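Pieter Zulu
2021-08-28

I promised to some people that I will write about how we arranged our shared work hall in Staddale. It became long, so I make a thread. It is mostly about lamps, blinds and chairs. If you are not interested in chairs, you may skip it, I will not be offended.

First, the building. It is one high room with a mezzanine on one side. The ceiling is white corrugated panels. When I saw it the first time I thought it was beautiful, and then somebody dropped a box and I heard the echo.

The echo was our first problem. Two people on the phone were enough to make the room tiring. We tried thick curtains on the side with the glass doors, but Béla Erdős did not like that the room became dark, and he was right. We took them down after a month.

What helped was much simpler. We agreed that phone calls happen outside or in the small kitchen. It costs nothing. I wish we had started with this before buying curtains. (If somebody needs curtains, please write to me. They are dark green and very heavy.)

Second problem, the light. In March the sun comes low through the window on the right wall and goes directly to the screens. Evie Gosling worked for a week with a baseball cap on. I have respect for her patience.

So we ordered a large white roller blind. I measured the window three times and still ordered it 5 centimeters too narrow. The second one fits. My advice is to measure the wall and not only the glass, so that the blind covers a little more on each side.

White was a discussion. Toàn Trịnh wanted dark gray, to match the window frames. I wanted white so that the wall stays bright when the blind is down. We asked Kha Nông, who did not care, and he said white so that we would stop talking.

For the evening we have a fluorescent light and also round lamps which are recessed in the ceiling. I know that many people hate fluorescent light. I don't love it either, but for reading small text on paper it is better than the lamp I have at home.

Third, the chairs. We bought black office chairs, second hand, from a company which was moving out. The model is Tamayo. They are not pretty. The back is good and the wheels go quietly on our floor, and for me this is enough.

One chair goes down slowly while you sit on it. You begin the morning at normal height and at lunch your chin is near the table. We ordered a new gas cylinder for it and it took 11 days to arrive. I changed it myself with a pipe wrench and some bad words.

Where to put the desks, this we changed many times. Now there are places to sit on the left side, so the middle stays free for walking and for anything that needs space. Before, everything was in the middle and you had to say "excuse me" all day long.

The mezzanine I wanted to use as a library. In practice people go up there to think, or to look down on the rest of us. The railing is dark metal. It needed one coat of paint and it looks much better than I expected.

So, the hall on a working day, with the blind down and the lights on:

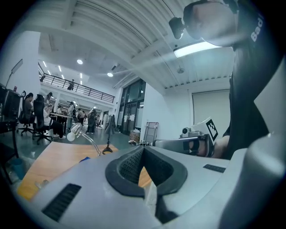

Is a roller blind better than curtains for a workroom?
For a room with screens I would take the blind. It stops the sun at the height you choose, it collects less dust, and you can wipe it with a damp cloth. Curtains are softer for the sound, but they need more space beside the window.

Some people asked me about costs. I don't have all the receipts with me. The blind was the most expensive thing, the chairs were some 30 euros for each, and the paint was left over from Béla's balcony.

What is still not solved: the glass doors at the back. In winter there is cold air coming under them. I bought a rubber strip from Zison and it fell off after two weeks. If you know a glue that holds on metal when it is cold, please tell me.

Also I am looking for a coat rack that does not fall over when there is only one coat on it. We have now owned two of them and both were falling. Maybe one that goes on the wall. I will measure first.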